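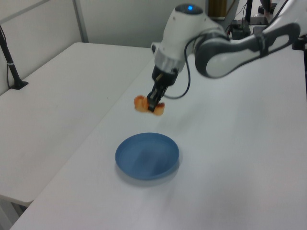 Elba Figueroa wrote that the last shuttle to Nileck leaves before the evening classes let out, and that she has twice had to call a cab in order to get home. She asked whether the January timetable would take this into account.

Campus Life > Getting Here > Shuttle Service

December 27, 2021
By Lionel Goodall, Office of Transportation

The new timetable does so. Beginning with the January term, the Domport–Nileck shuttle will make one additional evening trip, leaving the Henríquez Building at 9:40 p.m. on all class days. The trip will serve every regular stop, including Trarham Road, where riders are asked to wait on the library side of the street while the sidewalk opposite is being repaired.

The change follows the fall rider survey, to which 258 students and employees replied. Of these, 86 named the lack of a late departure as their main concern. Crowding on the first morning trip was the next most common complaint. A larger vehicle with 34 seats has been assigned to that trip, and the office will review its use at the end of the term.

Riders should also note the following changes. The midday trip will leave Domport ten minutes earlier than at present, at 11:50 a.m. The stop at the north gate will be served on request only; please tell the driver when boarding. Shuttle passes issued for the fall term will be honored through the first two weeks of the new term and must then be renewed at the cashier's window or by mail. The cost of a pass has not changed.

Parking at the Nileck lot remains limited to 300 vehicles. Permit holders who now intend to use the evening shuttle may return their permits for a partial refund. Requests should be sent in writing to Milagros Zapata and must include the permit number.

Printed timetables will be available at the front desk of each building before classes resume. Questions about wheelchair access or about travel with a bicycle should be directed to Damián Ocampo, who can also arrange a seat for riders with a temporary injury.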